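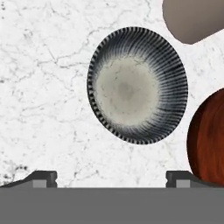
Wrist view vs. scene view for sim kitchen pick tasks: numbers and a question

Forum: Manipulation Learning > Simulation
Started by narrow_gripper, Wednesday, April 17, 2024

narrow_gripper wrote:

I've been training pick policies in our simulated kitchen and want a sanity check on a result before I write it up. The setup is a single arm at a marble counter with bowls, a plate and a utensil crock. I train the same policy with three camera inputs: wrist only, scene only, and both. Everything else stays fixed.

I collected 263 demos by teleoperation. Evaluation is 53 rollouts per condition on held-out layouts. The task is to pick up the named bowl and clear the counter surface. Failures by condition:

Both cameras: 5
Wrist only: 17
Scene only: 17

So wrist only and scene only tie. I expected scene only to be a lot worse, because in the wrist view the target bowl is big and you can see the rim pattern between the open fingers. My advisor, Mahnaz Hosseinzadeh, thinks the tie is a coincidence and the failures are different kinds. I haven't sorted them yet.

Code is the Menitz trainer with default augmentation. Happy to answer questions.

driden_fan wrote:

Sort them first. A tie in the total doesn't tell you much. In my runs with Driden scenes, wrist only fails on the search and scene only fails on the last bit of the approach.

Also, where is your scene camera? If the arm blocks the target, that changes everything.

narrow_gripper wrote:

It moves. We randomize the pose per episode inside a box. Some poses are close in, with a lot of cabinet and not much counter, like this one.

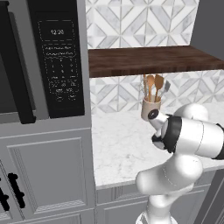

Scene camera, close pose. Gripper next to the utensil crock, microwave at upper left.

paracha_lab wrote:

Well, there's part of your answer. No bowl in that view at all. If your sampler allows poses like that, scene only is being scored on episodes where it can't see the target. I'd throw those out and run it again.

narrow_gripper wrote:

I don't want to throw them out. The point of randomizing is that a real camera gets bumped or put somewhere bad. Both conditions that use the scene camera get the same poses, so I think the comparison is fair.

paracha_lab wrote:

Fair between those two, yes. Not fair against wrist only, because you don't randomize the wrist mount. You're changing one camera and holding the other one still, then comparing them. A reviewer will catch that.

G. Meireles wrote:

I agree with paracha_lab on the wrist mount but I wouldn't drop the bad poses. Report two numbers for scene only, one for episodes with the target visible at the start and one for the rest. The simulator has the segmentation masks, so it's a short script. I can post ours from the Narwood experiments.

What does a good pose look like in your setup?

narrow_gripper wrote:

Something like this. Counter, shelf, crock and target all in view, and the arm comes in from the left.
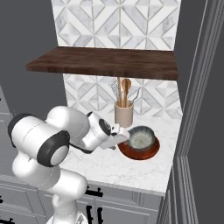

Scene camera, wide pose. Fingers at the left rim of the dark bowl, which is on the orange plate.

driden_fan wrote:

Does the plate count as clutter or does it move with the bowl? Grasping a rim with a plate under it is a different problem from a bowl on bare marble like in your first post.

narrow_gripper wrote:

They're separate bodies. Lifting the bowl and leaving the plate counts as a success. Bringing the plate along counts as a failure. I should have said that up front.

driden_fan wrote:

Then split by that too.

paracha_lab wrote:

Careful, with 53 rollouts you're going to run out of data fast if you split by visibility and by plate. I'd run more seeds before slicing it any thinner. I still think the bad poses belong in a separate test set.

G. Meireles wrote:

Script is in the shared folder, file name starts with "vis_split". It expects one mask per camera at step zero. Change the object ID at the top or it will look for a mug.

narrow_gripper wrote:

Thanks, got it. I'll jitter the wrist mount, rerun all three conditions with more seeds, and keep the bad poses but report them on their own line. Will post the failure types when I have them.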